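Sorting metal bin with worn paint inside: strip it or leave it?

Workshop and Storage > Bins, racks and boxes

clulleck_shed
24 January 2024

I keep my offcut bars in an open grey metal bin and the inside is getting scruffy.
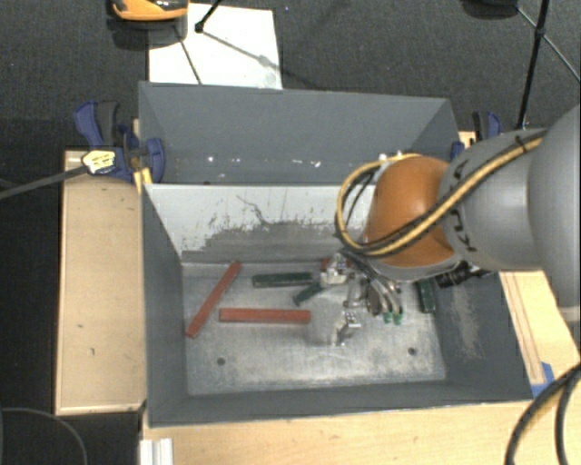

The floor is down to bare metal, smudged and scratched all over, and the back wall has a big ragged worn patch. One side has a tan scrape down it as well. My brother-in-law swears by a tub of Zakmont bin coating, two coats and you never think about it again. I've heard that sort of promise before. Has anyone used it on something that gets bars dropped in it every day?

N_Ackroyd

Used it, wouldn't again. Looked lovely for a fortnight, then the first long bar took a strip out of it. Any paint will do that if you throw metal at it. Yours is a bin. Leave it alone.

rattana.n

I don't agree with Nigel. Bare steel in an unheated shed will rust sooner or later, and then it marks whatever you put in it. Those red and green bars look as if they've got a colour on them, so I'd want to keep that clean. A cut piece of rubber matting on the floor costs next to nothing.

N_Ackroyd

Who says it's steel? Could be anything from here. And matting holds damp underneath, so you get your rust anyway, only you can't see it.

rattana.n

Lift it out once a month then. It's hardly a day's work.

tikuda_tom

Are the two round holes near the front of the floor meant to be there? If they go right through I'd think twice about matting, you'd cover them up.

clulleck_shed

They were there when I bought it. I paid 100 for three of these bins and didn't ask many questions. I always took them for drain holes but I couldn't swear to it.

tikuda_tom

Bolt holes, more like. Mine from Chuensuk had feet.

N_Ackroyd

Whatever they are, don't fill them. What I would do is stop mixing things. You've got long bars lying every which way and shiny fittings in among them. The fittings are what I'd worry about, a bar landing on one will do it more harm than a scratched floor ever will.

rattana.n

That part I'll give you. Small tray for the fittings, bars on their own.

clulleck_shed

I had a tray. It filled up with screws. I'm not convinced by the coating, so that's off the list, and I'll try matting in one bin with the holes cut out of it. If it's rusty underneath by spring Nigel can have his say.

N_Ackroyd

I'll have it before then.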